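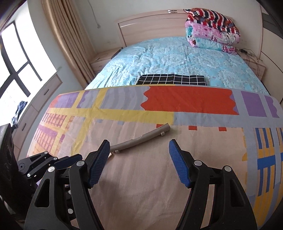
A Prallunance hand-held gripper with a grey plastic tube on a patterned blanket.

Prallunance is a hand-held gripper kit sold by Stindis for recording how people pick up and move household objects. The user works the gripper by hand while a camera on the tool records the fingers and whatever lies in front of them. The recordings are used to train robot arms fitted with the same type of finger. The kit is sold outright or hired by the month, and Stindis also offers a recording service under the same name.

Design
The gripper has two black plastic fingers with triangular openings, joined to the body by linkages with silver fasteners. Each finger ends in a blue textured pad. The pads are sold as spares in packs of 4 and are the only part that users are expected to replace. The body is held from behind by a handle, and squeezing the trigger closes both fingers together.

The pads tilt a little towards each other, which suits round and narrow objects such as pipe fittings, pens and small bottles. Flat items are harder. The manual advises sliding paper and card to an edge before lifting, and gives a separate finger setting for cloth.

Recording service
Customers without staff of their own can order recordings by the set. The smallest order is 500 recordings and the largest standard order is 2000, with bigger jobs priced on request. The work is done in ordinary homes on beds, tables and kitchen worktops, using small items that come readily to hand. Two grippers may be used over the same surface, as in work on passing and sorting.

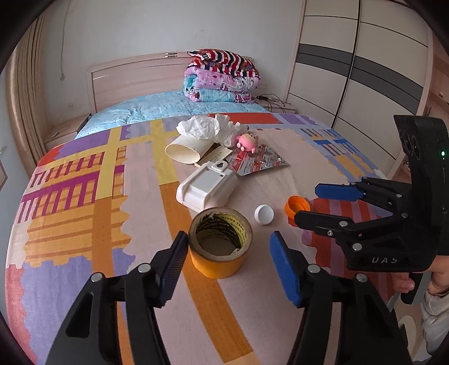 History
The kit was designed by Parvathi Gounder, who had earlier worked on sorting equipment at Semwood. The first version had hard rubber pads and a straight grip, and was lent to a handful of workshops. The present version went on sale on 4th January with the softer pads and a lighter body. A change to the trigger spring followed in July, after complaints of sore hands during long sessions – older units can be altered free of charge.

Kanagaratnam, a distributor of workshop tools, handles sales and repairs outside the home market.

Reception
A trade review scored the kit 54 out of a possible 60. It praised the grip on small plastic parts and the short time needed to learn the tool, but marked it down for the weight at the front and for a carrying case that does not hold two units. Hire customers have made similar remarks about the case. Stindis sells a larger one separately.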